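Home | Talks | Notes and slides | Workshops | Contact

Reviewing the Horkov handling kit: speaker notes
Last updated: December

Slide 1. Opening

Thanks for staying on for the Thursday afternoon slot. I'm going to talk about one kit, the Horkov, which we've had on trial at our Peltau site. The question we were asked was whether we should buy two more. I'll give the answer near the end, and the slides will be up on the site tonight.

Ask for hands: who handles textiles? Who handles anything rigid? Adjust the pace on slide 4 accordingly.

Slide 2. What you get

The kit is a gripper, a depth camera that mounts near the wrist, brackets, a cable set and a licence for the teaching software. The arm is extra. If you already own one, check the flange pattern before you order. Ours needed an adapter plate, and the plate took longer to arrive than the kit did.

Setup took a day and a half. The manual is clear on the mechanical side and thin on the network side. Khunthong, the local dealer, answered our calls the same day.

Slide 3. The fingers

They're black, narrow and pointed, with triangular cutouts along the side. We were doubtful about them at the quote stage. Our old gripper had flat pads and it was hopeless at getting hold of one layer of cloth without taking the layer below as well.

A narrow tip gets in under a fold. You pay for that on heavy items, where there isn't much surface to hold with. Scuffing shows up early on the fingers, and I'd put a spare pair on the first order.
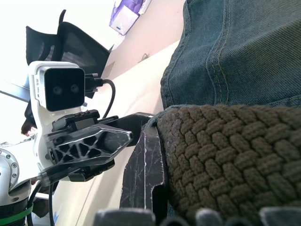
Mixed materials were the real test for us. Our returns bench gets denim, coarse weaves and the odd bit of hard plastic in the same hour, and we didn't want a tool change between them. The kit will work through all three on one set of fingers, provided you teach the coarse weave separately. A pointed tip can catch in a loop of yarn. Slow the approach and come in at a shallower angle.

Slide 4. Results

We ran 1,804 picks over the trial. Of those, 1,556 were good on the first attempt. Another 148 came good on a retry with no one touching the cell. The rest needed a person.

Say this slowly, people like to write it down.

Most of the failures were double picks in thin cotton. Denim was the best of the lot, which surprised the floor staff more than it surprised me. Seams give the camera something to find.

Slide 5. Camera and cabling

Depth was good in the middle of the bench and poor beside the window in the morning. We fitted a blind and the trouble stopped.

Cable routing needs your attention. Leave a loop at the camera connector with enough slack for full wrist rotation, then strap everything else to the arm. Hook-and-loop straps are fine. Check the connector every 400 cycles for the first month. Ours worked loose twice, both times after somebody re-taught a pose and didn't look at the cable.

Slide 6. Against the Kimari

We had the Kimari on loan beforehand. It's faster, and the software is nicer to use. It also wants its own controller, and we'd have had to move a bench to make room. For boxes and tubs I would choose the Kimari. For garments, the Horkov.

Slide 7. Recommendation

Buy one more and wait on the third. The double picks in cotton need fixing first, and there's a firmware release promised that is meant to help. We'll repeat the cotton runs once it's installed.

If there's time, show the retry clip. If not, go straight to questions. Likely ones: noise (low), guarding (same as for your arm), warranty (read the section on fingers, they're classed as a consumable).

Related items
Choosing a wrist camera for bench work
Teaching poses without stopping the shift
Returns handling at Peltau: the first year
Kimari loan unit: short review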